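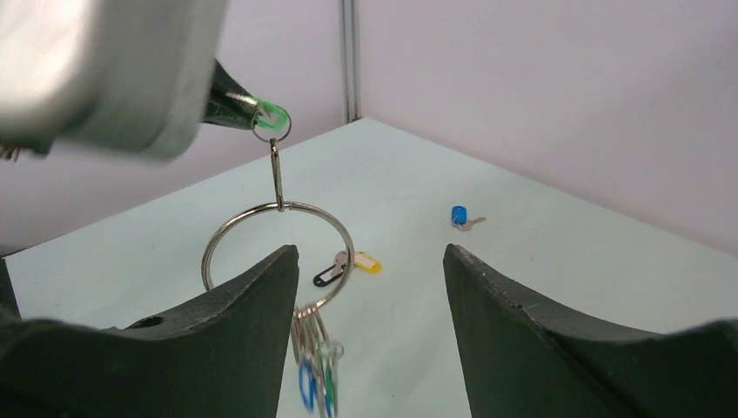
Two dark fingers, a green tag and a lot of keys.

I've been meaning to write something about keys for a while now, and I hope you'll bear with me, because it takes me a minute to get going. Whenever people talk about teaching robots, they talk about how many examples they've got. A team at Kilen will tell you 3,000, and everyone nods. I used to nod too!

Then I spent part of March going back through 1,000 of ours at Clutow, most of them key rings and tags, and I came away thinking we'd been counting the wrong thing.
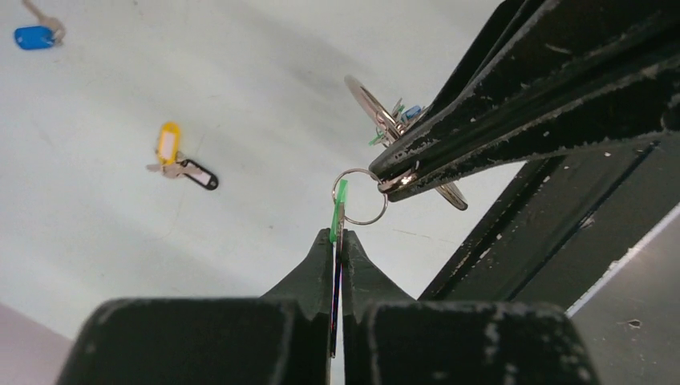 A key ring is a wonderfully stubborn little object. It swings, it slides, it turns its back on you just when you'd like to hook something onto it. My old colleague Subbarao Palaniappan used to say he'd take 100 awkward tries over any number of smooth ones, and I argued with him for the better part of a year (sorry, Subbarao). I've come around. We had thrown out 43 recordings for being messy, with long pauses and second grabs, and those were the ones I most wanted back when I sat down to look at what the system hadn't learned.

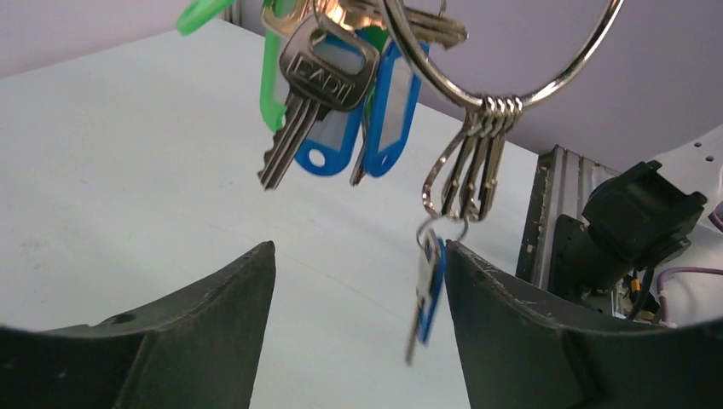
So my plea is a small one. Keep the fumbles, label them kindly, and let the person at the controls take their time. Pay them by the hour, too, and don't hang a scoreboard on the wall, or you'll get a thousand copies of the same quick, easy grab. I'd love to hear from anyone who does it differently.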